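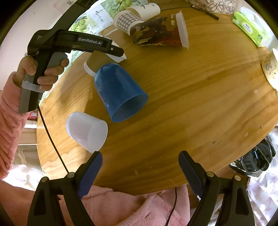

Cup day at the wooden table, with the hand-held grippers out.

About us

Hi, I'm Leen Khoury, and I run Trilterora. We try out grippers, arms, wrist cameras and the little control boxes that make them all talk to each other, and then we write down what we found in words a busy person can read over lunch. If you're trying to pick between two grippers and every brochure says the same thing, you're the person we had in mind when we started.

I used to work on a packing line (the line itself, not the office above it), and a big part of my job was standing next to a machine that dropped things. It dropped lids, it dropped tubs, and one August it dropped so many yogurt pots that we mopped twice a shift. The gripper on it had a lovely data sheet. It could lift far more than we ever asked of it. What it couldn't do was pick up a light, slippery thing lying on its side, and nothing on that data sheet would have told us so. I kept thinking somebody should just put the thing on a table with a bunch of everyday stuff and see how it goes. So that became the business!

What we do all day

Mostly we pick things up and put them down again. A lot of our testing is done with hand-held grippers, where a person holds the device and does the grabbing with their own arm. I love working this way. You can feel right away when the fingers are too wide or too stubby for a job, and you get through a lot of tries before your coffee goes cold. The fingers we use for cup work open wide and have padded inner faces, and if a shape is going to give them trouble we'd much sooner learn that by hand than after somebody has bolted an arm to the floor.

After that we move to arms. We mount the gripper, load up the same set of objects, and run the whole thing over again with the controller the customer plans to use. A gripper that was sweet as pie in the hand can turn grumpy on an arm, and quite often the trouble is timing in the controller and has nothing to do with the fingers at all. That's usually the most useful page in the report.

Why so many cups

People ask me this every single time they visit. Cups are hard! A paper cup folds if you squeeze it a bit too much. A plastic one is stiffer and shiny, so it wants to slide. A see-through one can be murder for a camera, and a busy printed one can confuse it in a whole different way. Tip them on their sides and they roll, they lean on each other, one hides behind the next, and now the gripper has to deal with a wide mouth at one end and a narrow base at the other. We keep big ones, small ones, plain ones and ones with patterns all over them, and we mix in other household things like packs of tissues so the tools don't get too comfortable.

The standard run is 100 picks per gripper. We write down every miss and what kind of miss it was: slipped, squashed, knocked something else over, or went for the wrong spot. I don't throw out the bad tries at the start, either. If it took a person 15 picks to get the hang of a tool, you'd want to know that before you hand it to a new hire.

A word on the table. We like a real table with real wood grain, and we don't fuss over the light too much. Some of it is bright, some of it is shadow, and that's what your kitchen or stockroom looks like too. We did our first tests on a plain gray bench under even lamps and got wonderful numbers that meant very little to anybody.

Cameras and controllers

We got into cameras by accident. A customer sent us a gripper with a wide-angle camera on it and asked only about the grip, and we ended up writing four pages about the picture. A wide view is great for keeping both fingers and most of the table in sight, but straight edges come out curved and the corners can go dark, and you need to know whether your software minds. So now we compare cameras as well, on the same tables with the same cups.

For controllers, I look at three dull things first: how long it takes to set up, what it does when a cable gets pulled, and whether the error messages make sense to someone who has never met the thing before. Cables deserve more respect than they get, by the way. They dangle, they drag over the table edge, they catch on sleeves. We note where each one runs and how much it gets in the way.

Who we work with

Our customers are mostly small. Farnov packs dried fruit and tea and came to us when they couldn't agree on soft pads or hard ones (we said soft, and then had to say it again with charts). Nasrallah is a family bakery supplier that wanted one arm to handle stacks of paper cups and also boxes, and we spent a good long while talking them into 2 grippers and a quick-change plate. Filgate runs a repair shop for lab equipment and sends us worn fingers and pads so we can see how they hold up after real use. Those worn parts have taught me more than any brochure.

We don't sell grippers and we don't take a cut from the people who do. You pay us for the testing, you get the report, and you get the raw notes too, with my spelling mistakes left in.

Come and see us

Visitors are welcome, and mornings are best – we usually start the first run at 9:00 and the table is in full swing by ten. Bring whatever object is giving you grief. Bring several if you can, as we may well crush one. We'll put a gripper in your hand, let you have a go, and then talk about what you need and what it would cost. If all you need is a softer pad, I'll tell you so, and you can be home for lunch.

– Leen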